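August, 6:40 in the morning

Slept badly again. The upstairs neighbor ran the washing machine until past midnight and then the pipes knocked for a while after. I got up at five and made coffee and sat at the kitchen table with the bills, so at least those are done. The electric was 62 dollars, less than I had set aside.

The main thing now is the move. I signed the lease on the Hullura Street apartment yesterday afternoon. Algirdas Priedītis, the landlord, met me there with two sets of keys and a folder. He is a quiet man with a strong handshake. He went through every page of the lease out loud, including the parts about trash and bicycles, and I let him. The rent is 819 a month with water included. I pay 800 here without water, so it comes out better for me, and the new place has one more closet.

He wants a month's deposit and the first month together. I moved the money over from savings last night. It leaves the account lower than I like, but I get the deposit from this place back if they find nothing wrong. There is a burn mark on the counter by the stove that was there when I came. I think I wrote it on the move-in sheet. I need to find the sheet.

List of what has to happen before the end of the month:

- call Pameck about the truck
- change address at the bank and at work
- find move-in sheet
- defrost freezer
- give back Mom's roasting pan
- get the blue coat from the cleaner

I called Pameck at lunch. They have a small truck free on the 19th, in the morning, and I took it. The woman on the phone asked how many rooms and whether there was a piano. No piano. She said to have the boxes taped and stacked by the door when they come, and that they won't carry plants. I'll take the plants over in the car the night before. The rubber plant may have to ride up front with the seat laid back.

After work I drove by Hullura Street again, just to time it. Eleven minutes from the office, fourteen with the light at the bridge. From here it takes me twenty-five on a good day. I parked and walked around the block. There's a bakery on the corner, closed by then, and a shoe repair place, and a laundromat with a bench out front. The bus stop has no shelter. I will want to know that in January.

I spent the evening on the question of outdoor space, which is silly with so much else to do. The new place has a narrow balcony off the bedroom and I have never had one of my own. When I was small we had the back steps and a strip of dirt with mint in it, and my grandmother dried her dish towels on the rail. I'd like mint again. I'd like one chair I can leave out, and a pot of chives, and maybe tomatoes next year if there's enough sun. Algirdas said it gets sun until two. I didn't think to ask about wind. 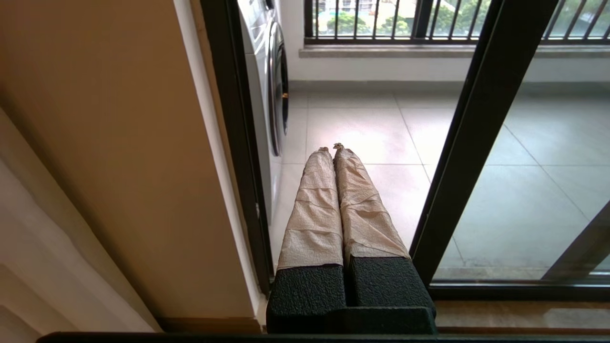
*Balcony, with the glass door open.*

I looked up what mint wants, and it wants a pot of its own or it takes over. Chives are easier. A tomato needs a deep pot and something to tie it to. I wrote down the sizes on the back of the electric bill and then remembered I have the two clay pots in the basement storage, under the Christmas box. One is chipped but it holds dirt fine.

Went down to look for them and ended up sorting the whole storage cage, which took until nine. I threw out the broken fan, a bag of hangers, the old bath mat and a lamp I have been meaning to rewire for six years. Kept the sled. I don't know why I kept the sled. Found the move-in sheet, though, in a shoebox with the warranty for the toaster. The burn mark is on it, in my handwriting: "counter, left of stove, brown mark." So that is one thing off the list.

Also found a packet of letters from Aunt Vera from when I was away at school. I sat on the bottom stair and read four of them. Mostly they are about the price of things and who was sick. In one she tells me how to get candle wax out of a tablecloth, two full pages, with a drawing of the iron. She wrote every other week and I don't think I answered more than a third of them. I put them in the box that goes in the car with me and not on the truck.

My back hurts now. Took two aspirin and ate the rest of the rice with an egg on it.

At work they are still arguing about the Worasico account. The numbers came back late and then had to be redone because somebody used last year's sheet. I stayed out of it. My part was finished before the weekend. Chowdary, the new office system we all have to learn, still won't let me print without logging in twice. I have stopped reporting it and just log in twice.

I haven't told Mom about the move yet. She'll ask why I'm leaving a place that is perfectly good, and I'll say the drive, and she'll say people used to drive longer than that. I'll call her tomorrow after supper, when she's had her show. I can bring the roasting pan over at the same time I bring the news, though if I do that she will want me to stay and eat.

Need to buy: packing tape, two markers, trash bags, light bulbs for the hall. The hall at the new place has only the one fixture and the bulb was out when we walked through. Algirdas said he would see to it. I'll buy one anyway.

10:15 now. The neighbor has started the washing machine. Seventeen more nights of it. Going to bed with the window shut and the fan on.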